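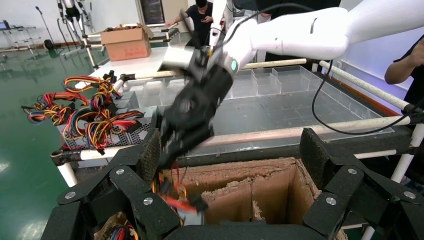
*Wires in the divided box, a power supply on the left, clear bins behind.*

# cable-bins

Hi! I'm Maiara, and these are my notes on sorting old computer cables, plus the list I keep in `cables.csv`. It started as a text file called `stuff.txt` and got out of hand around November, when Lutz Brinkmann gave me a carton of leads from the old Clinberg office and said "you like this kind of thing, right?" (I do.)

The list has 400 rows, one per cable or bundle. Columns:

- `id` - just a number, don't read anything into it
- `ends` - what's on each end, in my words
- `colors` - in the order I noticed them, sorry
- `home` - which box or bin it lives in
- `ok` - y, n, or blank if I haven't tested it

Blank means blank! Romana Zelenák once took it as "fine" and spent an evening chasing a dead fan lead.

## How I sort

Big harnesses stay with their power supply. Small stuff gets sorted by connector first and color second - I tried it the other way and had to redo 10 bins. Anything with a bare end goes in an envelope marked Vrabec, which is the name of the shop that takes scrap from us.
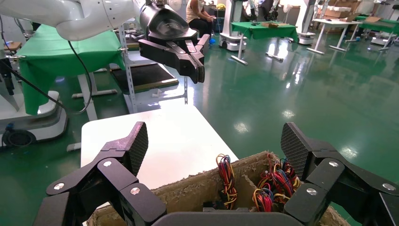

_Last changed: November, a bit after 4 in the afternoon_

Cardboard with dividers is still my favorite for loose bundles. You can stand a loop of wire up in its own compartment and pull it out without dragging the neighbors along. The edges get ratty, and I keep meaning to tape them. Red, yellow, blue and black together usually gets filed under `power-misc` until I've looked at the plug.

## To do

- merge Tien-fu's 2 spreadsheets (different column names, argh)
- decide if `orange` and `orange-ish` are the same thing
- test the blanks

Fixes are welcome, just keep the ids as they are.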